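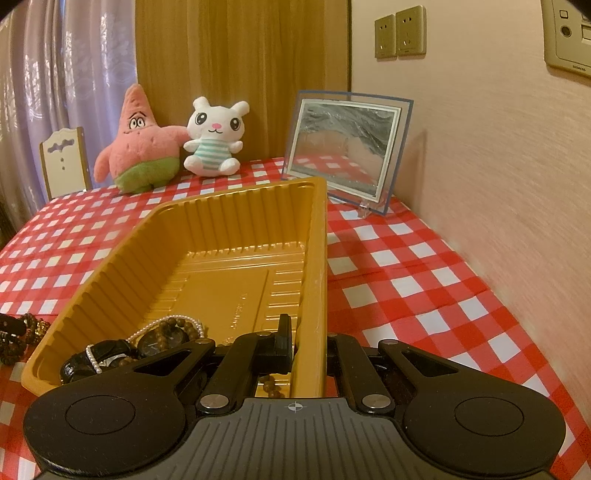 1/ Things I have learned from clearing out a house for a family move, posted in the order I learned them, on 23 November 2023, from a floor in Clumley because the chairs have gone ahead of me.

2/ The moving company is called Trelleo. They quoted for 200 boxes. I laughed at them on the phone. We are now on box 316 and the garage door is still shut, and I would like it to stay that way.

3/ Every house has a drawer of cables. Ours had produced offspring. There is a charger in there for a phone I dropped in a lake in college, and I kept it in case the lake calls.

4/ A tray is a trap. You put one on the table for "small stuff to sort later" and it becomes a permanent address. Small stuff moves in. It tells its friends.

5/ My labeling system began with room, contents and a priority number. By the second evening it was down to "KITCHEN?" and this morning I taped up a box and wrote "no" on it.

6/ The kids were told to pick six stuffed animals each for the car. Negotiations opened with a demand for all of them and have moved very little. I'm told the ones left off the list have feelings and also a lawyer.

7/ I listed the old sideboard on Mercado for $40. Eleven people asked if it was available. Ten of them vanished when I said yes. The other one wants to know if it comes in a different size.

8/ Dropped it to free. Now people are suspicious. One asked what was wrong with it, and I found myself typing a very long answer.

9/ We kept the manual for every appliance we have ever owned — and for two we haven't, as far as I can tell. There is a full set for a Steltero bread maker. I have never met a Steltero bread maker.

10/ The new place is smaller. I knew that when we signed. I had the floor plan on the fridge for a month and looked at it every day over my cereal, and at no point did I connect it with the piano.

11/ Somebody in the replies asked about getting a storage unit. I priced one. By next January I'd be paying good money to visit a lamp.

12/ Found my college notes, in perfect order, color-coded, 4,000 index cards by the running total I penciled on the last one. Read a few. I used to know so much about soil.

13/ Kept the cards. Don't write to me.

14/ If you're moving soon: pack the scissors last. Then buy a second pair, and pack those last too. I'm opening box 87 with a house key to get at the tape so I can close box 88.

15/ Garage tomorrow. The truck is booked for noon and I've told them it's "mostly done," a phrase I picked up from our contractor.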